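Workshop Tips: Comparing Grippers for Bin Picking

Prepared by Ayane Hirano, Cadia Workshop Services, Brurnodcombe

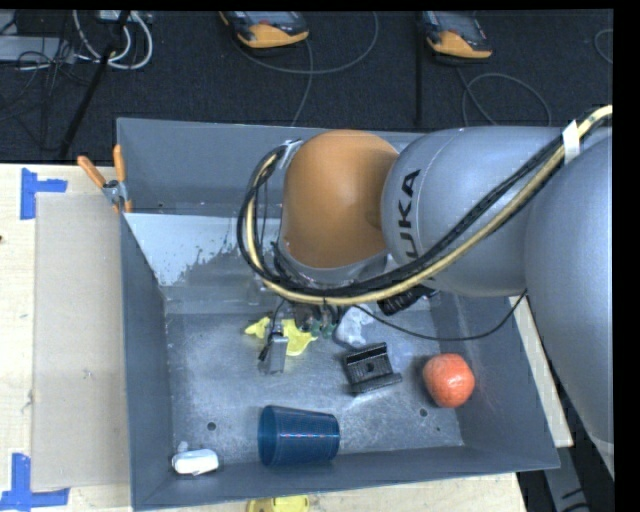 Bin trial with mixed items, KUKA arm over a gray metal bin.

The following tips are intended for members and staff who use the shared bench to try out one gripper against another, or to compare cameras and controllers on the same arm. They supplement the bench safety sheet and do not replace it. Users who have not completed the arm induction should do so before booking time.

Choosing the items

A bin of identical blocks will make almost any gripper look capable. Select household and workshop items that differ in stiffness, shape and surface, and keep the same set for the whole comparison. A crumpled yellow item lying flat, a clear piece of crumpled material, a dark blue translucent cup on its side and a round red-orange object give a reasonable spread in a single bin. Add at least one hard part with an awkward outline, such as a black bracket with a hole in it.

Soft and flat items should be dropped in from the same height each time. Smoothing them out by hand favors suction tools, and bunching them up favors fingers. If an item tears or becomes stretched during a trial, replace it with a duplicate and note the change in the log.

Small white or pale items are easily forgotten in a corner. Check all four corners before declaring a bin cleared.

Preparing the bin

Bare metal bins are durable and easy to wipe down, but a brushed floor collects scratches and returns bright reflections. Depth cameras may report holes or false surfaces in those areas. Before changing any camera setting, turn off the nearest overhead lamp and take a second reading. Many apparent camera faults at this bench have been lighting faults.

Where the glare cannot be removed, run one set of trials with the bare floor and one with a matte gray liner. Report the two sets separately. A liner raises the floor slightly, and the lowest permitted tool height must be adjusted to match.

Drain or fixing holes in the bin floor should be left uncovered unless small parts are being used. Tape placed over a hole will lift at the edges and may be picked up by a suction cup.

Marking positions

Use blue tape to mark the outer corners of any board or tray that sits beside the bin. An L-shaped mark of two strips is sufficient and can be checked at a glance. Place the tape on the surface beneath the board, outside its edge, so that the board can be lifted and returned without disturbing the marks. Remove tape at the end of a booking if the layout will not be used again. Old tape leaves residue on wooden tabletops, which may be cleaned with warm water and a little dish soap on a cloth. Wring the cloth out well first.

Managing cables and hoses

Cable routing accounts for more lost time at this bench than gripper failure. The following practices are required:

Gather lines and air hose into one bundle along the arm, and secure the bundle with clamps or ties at each joint it crosses.
Leave enough slack at the wrist for a full turn in both directions. Move the arm by hand control through its widest reach before starting a program.
Look for any single cable hanging below the arm. A low loop can catch on the bin wall or on an item being lifted.
Coil controller cables on the floor away from the walking route, and do not run them under the feet of the table.

White tape may be used on a bundle as a temporary wrap or as a reference mark. It should not be the only thing holding an air hose.

Comparing two grippers fairly

Change one thing at a time. If the gripper is changed, the camera position, the controller settings and the item set stay as they were. The tool weight and tool center point must be entered again for each gripper, even where the makers describe the mounts as interchangeable.

At the most recent comparison, the Rahimi parallel gripper and the Prelar suction tool were each given the same bins and the same time limit. The two tools were run for a combined total of 2000 attempted picks. The parallel gripper performed better on the bracket and on rigid parts in general. The suction tool was preferred for smooth, closed surfaces and lost its hold most often on loosely woven fabric. Thin plastic gave difficulty to both, and 56 of those attempts were stopped by the operator.

Record a dropped item as a failed pick, including drops that land back in the bin. Record a double pick separately. The two faults have different causes, and a combined figure is of little use to the next person.

Cups and other hollow items deserve their own line in the log. A cup on its side may be taken by the rim, by the wall or across the base, and the grip chosen says a good deal about how the controller is reading the camera.

Hand tools at the bench

A pair of pliers is useful for tightening ties and freeing jammed parts. Tools hung over the edge of a bin are within the reach of the arm and should be returned to the rack before a program is started. Bright handles make this check quicker, and the workshop now buys orange ones for that purpose.

Stop the arm and lock out motion before reaching into the bin for any reason. Pausing a program is not sufficient.

Cleaning and closing down

Wipe gripper pads with a lint-free cloth after each booking. Alcohol wipes are acceptable on metal fingers but will dry out some rubber cups, so the maker's sheet should be consulted first. Brush out the bin, wash plastic items in mild soap and let them dry fully before they go back into the storage tub. Fabric items are laundered in September and at any other time they become visibly soiled.

Return hand controllers to their hooks with the cable coiled in wide loops. Tight coils damage the strain relief at the plug.

Logs are to be saved under the booking number, with the gripper, camera and controller named in the first line. Requests for additional test items may be left with the front desk at Brurnodcombe.

Page last reviewed 16 Mar 2026.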